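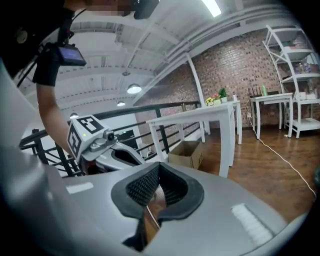
Schwarzes Metallgeländer mit Querstäben und Pfosten, dazu Holzboden

Schwarzes Innengeländer putzen und ausbessern, ohne den Boden zu ruinieren

Von Stela Căpraru, 18. Mai 2023

Als wir eingezogen sind, fand ich das schwarze Geländer oben auf der Galerie einfach nur schick. Dann kam der erste Sommer mit tief stehender Abendsonne, und ich habe gesehen, was auf so einem Querstab alles liegen bleibt. Staub natürlich, aber auch dieser leicht klebrige Film, der aus der Küche nach oben zieht, und dazwischen Fingerabdrücke in allen Größen. Auf Weiß sieht man Schmutz, klar, aber mattes Schwarz ist schlimmer!

Ich habe inzwischen so ziemlich jeden Fehler gemacht, den man an einem Geländer machen kann (Möbelpolitur! Scheuerschwamm! Lack an einem Tag mit Durchzug!). Deshalb schreibe ich mal auf, wie ich es heute mache. Erst das Putzen, danach die kleinen Macken. Wer nur putzen will, kann nach der ersten Hälfte aufhören.

Was ich mir hinlege

Einen Staubpinsel mit weichen Borsten, so einen breiten aus der Malerabteilung. Zwei Mikrofasertücher und ein altes Baumwollgeschirrtuch zum Trocknen. Einen kleinen Eimer mit lauwarmem Wasser und einem Spritzer Spülmittel, wirklich nur einem Spritzer. Wattestäbchen für die Ecken, wo Stab und Pfosten zusammenkommen. Und ein großes altes Bettlaken für den Boden.

Wenn ihr auch ausbessert, kommen dazu: Malerkrepp, feines Schleifpapier (ich nehme 320er), Schleifvlies, ein Rest Pappe, ein feiner Künstlerpinsel und eine kleine Dose Metalllack in eurem Farbton. Ich nehme den Prular in Schwarz matt, den hatten sie bei Masri im Regal, und die kleine Dose reicht bei mir ewig. Auf der Rückseite steht, ob der Lack Grundierung braucht. Das bitte lesen, ich habe es beim ersten Mal nicht getan.

Vorher: einmal wackeln

Bevor irgendein Lappen nass wird, fasse ich jeden Pfosten unten und oben an und rüttle kräftig. Dabei stehe ich mit beiden Füßen auf dem Boden und lehne mich nicht an. Gibt ein Pfosten nach, schaue ich mir die Befestigung am Boden an und ziehe die Schraube nach, falls es eine gibt, an die man herankommt. Dreht sie durch oder bröselt es drumherum, ist für mich Schluss und es kommt jemand vom Fach. Bei uns war das einmal der Schlosser von Horex, der hatte das in der Mittagspause erledigt, und ich hatte mir vorher wochenlang Gedanken gemacht.

Das klingt jetzt streng, aber ein Geländer ist eben kein Regal. Putzen und Kratzer zutupfen, ja. An der Befestigung herumbasteln, nein.

Trocken entstauben

Das Laken kommt unter das Geländer, möglichst dicht an die Kante. Wenn darunter ein Wohnzimmer liegt, räumt bitte auch unten auf! Ich habe mal eine ganze Staubwolke in eine Schüssel Nudelsalat gepinselt, die stand direkt darunter auf dem Tisch. Der Salat war für Gäste.

Dann mit dem Pinsel von oben nach unten arbeiten. Erst der Handlauf, dann der oberste Querstab, dann der nächste, bis man unten angekommen ist. Die Pfosten nehme ich zwischendurch mit. Auf der Rückseite der Stäbe liegt meistens mehr als vorne, und da kommt man mit der Hand zwischen den Stäben hindurch ganz gut hin. Ringe und Armbänder vorher ablegen, das gibt sonst genau die Kratzer, um die es weiter unten geht.

Was ich auf keinen Fall mache: mich über den Handlauf hängen, um die Außenseite zu erwischen. Auch nicht auf einem Hocker davor stehen. Was ich durch die Stäbe nicht erreiche, bleibt bis zum nächsten Mal liegen oder wird mit dem Staubwedel am langen Stiel gemacht.

Feucht wischen

Das Mikrofasertuch ins Spülwasser, richtig fest auswringen, um den Stab legen und mit der Hand umschließen. So zieht ihr es von Pfosten zu Pfosten und habt alle Seiten auf einmal. Bei 394 Zentimetern Geländer bin ich da schnell durch, und es macht mir sogar Spaß, weil man am Tuch sofort sieht, was runtergeht (eklig, aber befriedigend).

Nach jedem Feld spüle ich das Tuch aus. Danach mit dem zweiten Tuch und klarem Wasser hinterher und gleich mit dem Geschirrtuch trocken reiben. Dieses Trockenreiben habe ich jahrelang weggelassen und mich über die grauen Schlieren gewundert. Auf Matt sieht man jeden Tropfen, vor allem bei kalkigem Wasser.

In den Ecken nehme ich ein angefeuchtetes Wattestäbchen. Unten am Pfosten, wo er auf den Boden trifft, bitte besonders sparsam mit Wasser sein. Holzboden und stehende Nässe vertragen sich nicht, und in so eine Fuge läuft es schneller hinein, als man gucken kann. Also Tuch fast trocken, einmal herum, sofort nachreiben.

Klebrige Stellen

Wenn der Handlauf nach dem Wischen immer noch klebt, ist es meistens Handcreme. Dann kommt ein Tropfen Spülmittel direkt aufs feuchte Tuch, kurz kreisen, gründlich mit klarem Wasser nachgehen. Reste von Klebeband (bei uns von der Lichterkette, die im Oktober für ein Fest dranhing) weiche ich mit etwas Speiseöl auf. Kurz warten, mit dem Fingernagel abschieben, danach mit Spülwasser entfetten.

Finger weg von Scheuermilch und diesen weißen Schmutzradierern. Die polieren matten Lack stellenweise blank, und dann habt ihr glänzende Flecken, die nie wieder weggehen. Fragt nicht, woher ich das weiß. Möbelpolitur ist auch Quatsch, die macht den Handlauf rutschig und zieht neuen Staub an.

Macken und Kratzer ausbessern

Jetzt der Teil, vor dem ich mich lange gedrückt habe. Kleine Kratzer, die nur grau aussehen und im Lack bleiben, lasse ich in Ruhe. Die verschwinden oft schon beim Putzen, oder man sieht sie nur, wenn man mit der Nase davorhängt. Interessant wird es, wenn blankes Metall durchkommt oder sich ein Rand mit dem Fingernagel anheben lässt.

Die Stelle muss sauber, fettfrei und ganz trocken sein. Ich warte nach dem Wischen gern bis zum nächsten Tag. Dann klebe ich rundherum mit Malerkrepp ab, nicht zu knapp, und schiebe darunter die Pappe als Tropfschutz. Das Bettlaken allein reicht beim Lackieren nicht, der Lack geht durch den Stoff und landet auf dem Holz.

Lose Ränder vorsichtig mit dem 320er anschleifen, bis man mit dem Finger keine Stufe mehr spürt. Rostet es schon ein bisschen, gehe ich vorher mit dem Schleifvlies drüber, bis nichts Braunes mehr kommt. Bei einer alten Lackierung, von der niemand weiß, was drin ist, würde ich allerdings gar nicht schleifen und erst fragen. Schleifstaub mit einem feuchten Tuch abnehmen, trocknen lassen, bei blankem Metall grundieren, wenn die Dose es verlangt.

Dann Fenster auf (aber keinen Durchzug, sonst klebt jede Fluse im Lack), Dose gut umrühren und mit dem Künstlerpinsel ganz wenig Farbe auftupfen. Tupfen, nicht streichen! Gestrichen sieht man auf Matt den Pinselzug. Lieber 3 dünne Schichten als eine dicke Nase, die nachts den Pfosten herunterwandert. Dazwischen so lange warten, wie es auf der Dose steht. Das Krepp ziehe ich ab, solange die letzte Schicht noch ein wenig weich ist, langsam und schräg zur Seite.

Anfassen darf man die Stelle meist am selben Abend, richtig hart ist sie bei mir erst nach 7 Tagen. So lange hänge ich nichts dran und putze sie auch nicht. Wer Kinder im Haus hat, bessert am besten aus, wenn sie bei Oma sind. Meine haben den frischen Lack zuverlässig gefunden.

Wenn der Farbton nicht passt

Schwarz ist leider nicht gleich Schwarz. Mein erster Lack war seidenmatt, das Geländer matt, und der Fleck hat jedes Mal gezwinkert, wenn man die Treppe hochkam. Macht vorher einen Probetupfer an einer Stelle, die keiner sieht, zum Beispiel an der Unterseite vom untersten Querstab, und schaut ihn euch trocken bei Tageslicht an. Manchmal hilft es, das fertige Fleckchen nach dem Aushärten ganz zart mit dem Schleifvlies anzurauen, dann glänzt es weniger.

Wie oft?

Den Staubpinsel schwinge ich, wenn ich sowieso oben sauge. Feucht wische ich nur alle paar Monate, den Handlauf öfter, weil da alle hinfassen. Kratzer sammle ich und mache sie zusammen an einem Nachmittag, die Lackdose dafür jedes Mal neu zu öffnen lohnt sich kaum. Vor dem Zumachen den Rand sauber wischen, den Deckel fest andrücken und das Datum draufschreiben.

Falls ihr ein pulverbeschichtetes Geländer habt: Putzen geht genauso, beim Ausbessern fragt lieber beim Hersteller nach einem passenden Lackstift. Und wenn jemand einen guten Trick für die Ecken hat, schreibt ihn mir bitte in die Kommentare, mein Verbrauch an Wattestäbchen ist mir langsam peinlich.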